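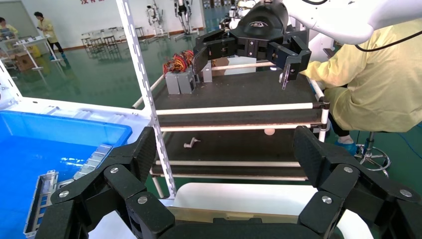

2022-06-28. Visit to the Clakum demonstration hall at Nastthorpe, second of the two open days. Purpose: see whether the parts-transfer cell would suit our Tonard line. Gowns and overshoes are the rule on the cell floor. The carts are the slotted-post type with push-in rods, same pattern as our own, so shelf height can be set without tools. Top shelf of the one by the blue bin had grey boxes at the left end with red and orange wiring heaped behind them, and the flat carton further back. On ours that wiring would catch a finger sooner or later. Asked what clearance they plan for; answer was 36 mm each side of the part, which we can't give at station 7.

Staff work within reach of the arms, seated. Need the speed limits in writing before our safety review.

Bin work next. Long metal parts, random lie, no dividers. Quoted figure is 233 transfers per shift with one operator. No breakdown by part length, so not much use to us yet. Have asked for the log.

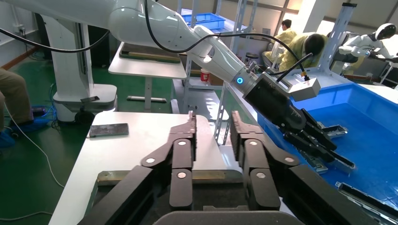 White arm with a long part over the blue bin, two more parts in the bin.

Cable to the box on top of the gripper is looped outside the arm. Would want it clipped or sleeved for our use. Pedestal is on castors; check how it is locked and whether the cell needs re-teaching after a move.

To do:
- send bin drawing and sample parts to Clakum
- compare finger opening with the Hjaltadóttir gripper on our bench
- ask for a trial slot before December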